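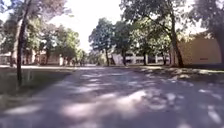 Dappled shade all the way up the path. Took the long way, typing as I go, sorry in advance

ok so the Kuleck rights thing. thread

Everybody saying "the movie's dead" read one headline. Movie's not dead. Movie's stuck. Different problem

Short version: Zunura made the first two. Hotomska bought the comics imprint after that. Hotomska owns the character on paper, on shirts, in games. Zunura still has the film rights as long as it keeps shooting

And the clause everyone skips: cameras have to roll within 22 months of the last release or the whole thing goes back. That's why part two felt so rushed. Go rewatch the train stuff, half of it is one hallway 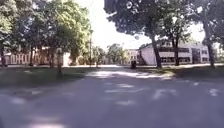 3 min read

Where was I. July. Zunura says part three is "in active development". No director. No script anybody's seen. One logo on a black background and people lost their minds

Meanwhile Hotomska puts Illés in its own team-up movie and gives him a scene in Kuleck's old apartment. Name on the mailbox and everything. They can show the mailbox. They can't show the guy

I think that's teh whole negotiation right there, on screen. Hotomska wants a loan, two movies maybe. Zunura wants a cut of the toys. Neither one's moving

Fan petition is at 1,314 names btw. I signed. Not holding my breath

Also pls stop posting the 83 minute cut of part one like it's a leak. It's the airline version. They took out the swearing and the aunt

My guess, and its only a guess: Zunura starts shooting something cheap before the clock runs down, keeps the rights, then does the loan deal anyway with a stronger hand. We get Kuleck and Illés in the same room, just late

If I'm wrong I'll repost this and you can all yell

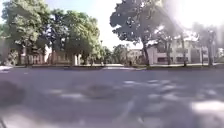
Sugeng Sutanto: Pretty sure the clock starts from the home release though, so they have longer than you think. And the aunt is in the airline cut, she just loses the kitchen speech

ok fair on the aunt. Not sold on the home release thing, every writeup I've read says theaters. Send me a link if you've got one, will add it down here

August 6, 2022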